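Home battery + time-of-use plan, is 5 kWh enough?
Forum > Energy at Home > Storage and Backup

liya_g
Posted December 14, 2024
We have had solar since June and are on the Drurari evening rate plan, so power from late afternoon until bedtime costs us more than double the daytime price. I have a quote for a 5 kWh Sidau battery. The installer is pushing the next size up. Our last bill was 116 dollars and most of it was evening use. Two adults, gas heat, electric range, no EV. Is the small one enough or will I regret it?

djanjua
What does your meter data say? The bill total won't tell you much. Download the hourly file from the utility site and add up the evening hours for a normal week, then do the same for a bad week.

liya_g
Didn't know I could get that. Will look tonight.

Virk_A
I have the small Sidau. It covers us until we run the range and the dryer on the same evening, then we are back on the grid before bed. If you can move laundry to midday you will be fine with it. I wouldn't pay for the bigger one.

a.soliman
I disagree with that. The labor and the permit cost the same for either size, and adding a second unit later means paying for both again. I did it that way and the second visit cost me 1188 dollars before any hardware. Get the bigger one now if the budget allows.

Virk_A
That assumes she will need it. Two adults and gas heat is a light load. You have a heat pump and a well pump if I remember right.

a.soliman
Heat pump yes, well pump no. But people replace furnaces. Gas heat today doesn't mean gas heat in a few years.

fadwa_m
Whatever size you get, do the laundry and dishes while the sun is up. We did that for a few months before we bought any storage and our evening use dropped a lot. It costs nothing. I set the washer on a delay before work and everything goes on the rack when I get home.

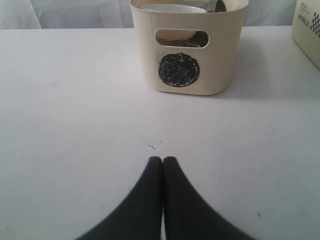

Cream basket, white table

liya_g
Thanks Fadwa. Our washer has a delay setting, I have just never used it. The dishwasher does too I think.

djanjua
Check the reserve setting as well. Some installers leave a good part of the battery held back for outages and the owner never finds out. On a small battery that matters. Ask them what it ships at and whether you can change it in the app.

Virk_A
Mine was set to hold back more than I wanted. It was a two minute change once I found the menu.

a.soliman
If she wants backup during outages she should leave some in reserve, and then she has even less for the evening. Same point as before.

liya_g
We rarely lose power so backup isn't a big concern. I downloaded the hourly file and a normal evening is under what the small one holds. Nights when we use the oven go over. I'm going to ask Okeke for a second quote on both sizes and will post the numbers when I have them.

djanjua
Good plan. Get the labor listed on its own line so you can compare.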